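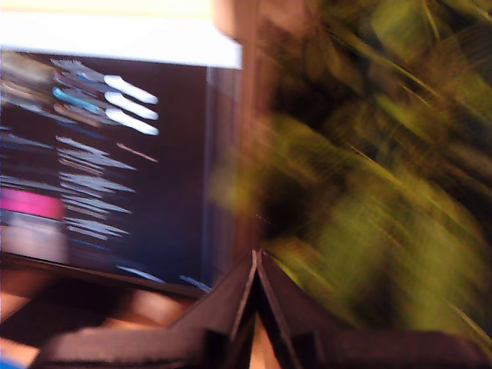
I've been working from the back bedroom for three years now and until May I had never once thought about what sat next to my computer. It was a pile. There was a lamp in it somewhere, plus a stapler, a mug of dead biros and a tin of travel sweets that had gone into one big sweet. Then Lorraine Ellwood from my old office retired to her daughter's and asked if I'd take a plant, and I said yes before asking how big it was (always ask how big it is!).

So now my desk is half screen, half greenery, and I love it more than I can sensibly explain.

I don't know its proper name. Lorraine called it Treloar, after a geography teacher she'd had, and I've kept that up. Glenys Horrocks next door came round to have a look and gave me two different Latin names in the space of one cup of tea, so I've stuck with Treloar. It's leafy, it's very green and it wants to be everywhere.

The first week I had it on the windowsill behind me and it sulked. Leaves on the carpet every morning, and I was hoovering round it like a guilty parent. Then I moved it to the right of the monitor, mainly so I could get the window open, and it perked up by the Sunday. Glenys says it was the draught. Mervyn Holroyd at the allotment says plants hate being moved and I should have left it alone, but he says that about people as well.

Getting it to fit meant clearing the pile, which I'd been putting off since before Christmas. I gave myself an hour and it took most of a day, mostly because I kept reading things. I found 75 pence, a library card for a library that has closed, and a warranty for a kettle I don't remember owning. The travel sweets went in the bin, tin and all. The lamp has gone up on the bookshelf and I've found I like the light better from there anyway.

I did buy one thing, a saucer for the pot. The garden centre wanted far too much for theirs, so I got a plain one from Pernano on the ring road for £3 and it's been fine. I'd been using a dinner plate before that and I kept tipping it when I reached for my tea. Please don't water anything near a keyboard when it's standing on a dinner plate. I've got a little watering can with a long spout now and I take the whole pot to the bath if it needs a proper soak, then let it drip while I have my lunch.

Tracey Inskip asked in the comments last time whether having a plant so close is distracting. A bit, yes! When I've got a long list up on the screen and I've lost my place for the fifth time, my eyes slide off to the right and I start looking for yellow leaves. I've decided this counts as a screen break. My optician is forever telling me to look at something else now and then, and it's a nicer something else than the wall.

It does drift, mind. Every couple of weeks a stem works its way over towards the monitor and I have to turn the pot round so it leans the other way. I've tried a cane and some green string, with poor results. Thiện Thân, who used to sit opposite me when we still had an office, reckons I should just cut it back hard and put the bits in a jar of water to root. I've got the jar ready. I haven't got the nerve yet.

If anybody has done this and lived to tell the tale, let me know how far down you cut. And if it works and you live anywhere near me, be warned that you'll probably be getting one for your birthday.

Next job is the drawer under the desk. I opened it yesterday and shut it again.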